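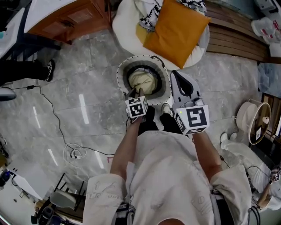

Cloth in the bucket, cushion and throw on the seat.

Call for participants: does putting things away the "right" way make any difference?

Prelero is looking for 19 adults to tidy a room, more than once, and tell us frankly what they thought of it. It's paid work. It isn't hard, but it is repetitive, and if you already know that folding the same blanket for the third time in an afternoon will make you cranky, please believe yourself and skip this one.

Why we're doing it

We review household advice for a small newsletter, and we've read far too much of it. The Onska method says every soft item in a living space should have a "resting spot" and that a room put back in the correct order will stay tidy longer. The Metari method says more or less the opposite: one container, everything in, sort it out later. Both have keen followers. Neither has shown us anything we'd call evidence, and a good many of the glowing accounts we've been sent read as though they were written the same day the person bought the workbook.

We may be wrong. It's possible that one of these systems saves people real time and temper. We'd like to see it before we print it.

What you'll be doing

You'll come to our rooms on Żak Street for 6 sessions. Each one is built around ordinary household things: cloths, cushions, throws, a bin or bucket, a seat to dress, cords on the floor. In some sessions you'll get written directions from one method or the other. In the rest you'll get none and do as you would at home.

Typical jobs include:
Put the cloth in the bin, take it out again, fold it and find it a place.
Set a cushion on the seat and drape a throw over the back so that you'd be content to leave it there.
Gather up any cord lying on the floor and decide where it belongs.
Wipe down a countertop and put back what was on it.

After each session there's a written form with plenty of blank space. We'd sooner have two blunt sentences than a page of politeness. "I couldn't tell the difference" is a perfectly good answer and we suspect we'll be reading it often.
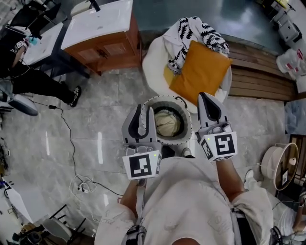
Round bin with a handle; behind it, an orange cushion and a zigzag-striped blanket.

About that blanket. Onska's directions give a folded throw a full page, with a view on which way any stripes should run. Metari's directions don't mention throws at all. You'll be asked to try it both ways, and then to say whether the seat looked better, whether you'd want to sit on it, and whether you'd ever bother doing it again. The last question is the one we care about most. Plenty of advice works nicely on the day and is dropped by the weekend.

Who we want

People who tidy because it has to be done. You might live alone, share a house, or spend your evenings picking up after children. We'd especially like to hear from anyone who has tried a tidying system and given it up.

You'll need to be 18 or over, able to bend and lift light things from floor level, and comfortable reading directions in English. If bending is a problem, tell us. Some of the jobs can be done at counter height, though we can't promise a full set of sessions that way.

We don't want professional organizers, anyone who sells storage, or anyone who earns a commission from either method. We will ask. Please don't apply on behalf of a friend who "would be perfect".

Pay and practical details

Sessions are paid at a flat rate, which we'll give you in writing before you agree to anything. You're paid for each session you attend, including one you leave early. There's no bonus for finishing the set, as we don't want people hanging on and ticking boxes for the money.

Wear shoes you can stand in, since the floor is tile. Tea and coffee are supplied. Street parking is poor and the bus is better.

Your forms are stored under a number. We may quote them in the newsletter without your name. Neither Onska nor Metari is paying for any of this, and neither will see the results before our readers do.

How to apply

Use the contact form on the Prelero site and choose "Tidying sessions". Tell us which days you're free, whether you've used either method, and what the most annoying thing to put away in your home is – a sentence or so will do.

Applications close 2024-08-23. We'll answer everyone, including the people we turn down.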